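Keeping White Tabletops and Worktops White

Posted by Femke Baert, 10/16/20

We moved to Clotville with three small children, a dog and a white kitchen table, and people did laugh at me about the table. It is still white, or as near as makes no difference, and since I get asked about it more than anything else on these pages I thought I'd put all my table habits down in one go. Get yourself a cup of tea (and a coaster!).

The everyday wipe

Warm water, a drop of washing-up liquid and a soft cloth, wrung out well. People use far too much soap — I did for years — and then wonder why the top feels tacky and picks up every crumb and fingerprint. If yours feels like that now, go over it twice with plain water and dry it with a tea towel before you buy anything stronger. Most of what looks like yellowing on my table was old soap.

Tea, coffee and tomato

Tea rings come off with bicarbonate of soda mixed to a paste. Dab it on, leave it for 20 minutes while you do something else, and lift it away with a damp cloth. Don't scrub, as even a mild powder can dull a shiny finish, and do try it first at a corner where the fruit bowl usually lives. Tomato and curry want catching early. If you've missed your moment, a little lemon juice on the paste helps, but keep lemon well away from marble or any other natural stone.

Felt tip and biro

My neighbour Jaanus Lapiņa swears by toothpaste for biro and I have never got on with it. I use a dab of surgical spirit on cotton wool, window open, working from the outside of the mark inwards so it doesn't spread. Rinse after. Not on painted or varnished wood, please, or you'll have the paint off too, and I speak from experience with a very nice stool.

Melamine sponges are wonderful for scuffs but they are really a very fine sandpaper, so go lightly and only now and then.

Grey marks that won't shift

These are usually metal, left behind by pans or cutlery being dragged about. A cream cleaner on a damp cloth will generally see them off. Stick felt pads under anything heavy that lives on the table, and change the pads when they get gritty, which for us is every December when the big table gets pulled out for visitors anyway.

Looking along it

Grease hides on white. Stand at one end when the light is low, bend down and look along the top towards the wall, and all the smears you've missed will show up as dull patches. The wall behind wants doing as well. A pale wall next to a pale table shows splashes just where the two meet, and I run a cloth along that line on washing day. Start at the bottom if you're washing a whole painted wall, so that the drips don't leave streaks on the dry part.
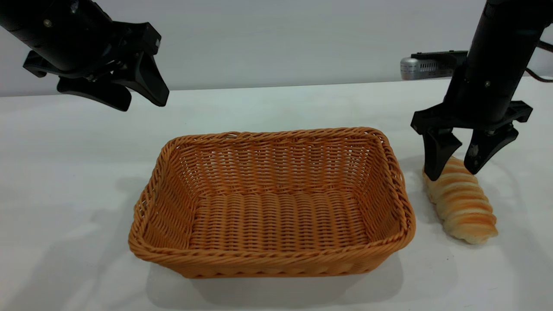

White tabletop, plain pale wall.

Chips and scratches

Small chips in a painted top can be touched in with a matching enamel and the smallest brush you can find. Two thin coats, a night between them, and keep the plates off it for a few days longer than you want to. Deep scratches I leave alone and put the butter dish over.

Next time I'll get on to chair seats, as I've had several letters about gravy.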